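4.2 Reproducing reported defects

Most of the bug reports in our sample were written by people who wanted to go home. This is understandable, and it shaped the data more than any of the variables we had planned for. We drew 500 closed reports from the tracker of Flollero, a mobile payments app, and asked for each one how long passed between the report being opened and a developer first seeing the fault on their own device. We call this the time to sight. The time to repair, which the literature prefers, turned out to be dominated by holidays.

Reports were sorted by what the tester had attached. Plain reports had text only. Illustrated reports had at least one screenshot, and recorded reports came with a session captured by Felex, the in-house tool that stores screen video alongside the device log. Testers were free to choose, so the groups are not balanced, and we make no claim that the same tester would have written the same report on a better day. A report that read, in full, "payment thing broken again" was kept in the plain group after some discussion among the authors.

The median time to sight for plain reports was 88 minutes. For recorded reports it was nine. Illustrated reports fell between the two but closer to the plain ones, at 60 minutes, and on reading them we could see why: a screenshot of an error message tells the developer what the error message says, which the tester had usually typed out as well.
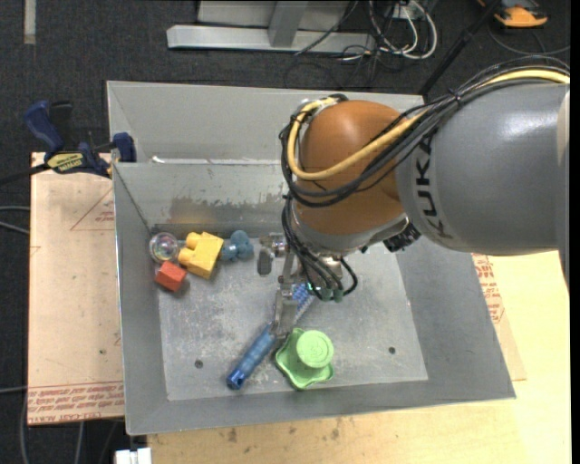 The gap narrows a good deal once faults are split by cause. Where the fault lay in the layout of a page, a recording saved very little, and developers often found the problem from the title alone. Where it depended on timing, such as a payment confirmed while the phone was switching networks, the plain reports were close to useless. Several had been closed as "cannot reproduce", reopened, closed again with a slightly shorter comment, and finally fixed by accident during unrelated work on the Sernireo release.

We also looked at whether developers watched the recordings. Felex keeps a viewing log, a fact mentioned in its settings and apparently nowhere else. Of the recorded reports, 83 per cent were opened at least once before the fault was marked as seen. The rest were solved from the device log, or by the developer walking over to the tester's desk, a method our instruments did not cover and which we suspect is faster than all of the above.

Two cautions apply. The clock in the tracker starts when a report is saved, and some testers saved an empty report first and filled it in after lunch. We removed such cases where the edit history made them plain. Second, the Jakubowski scale, which we used to grade severity, has a top grade meant for loss of customer money, and during March it was applied to a misaligned logo. We left the grade as given.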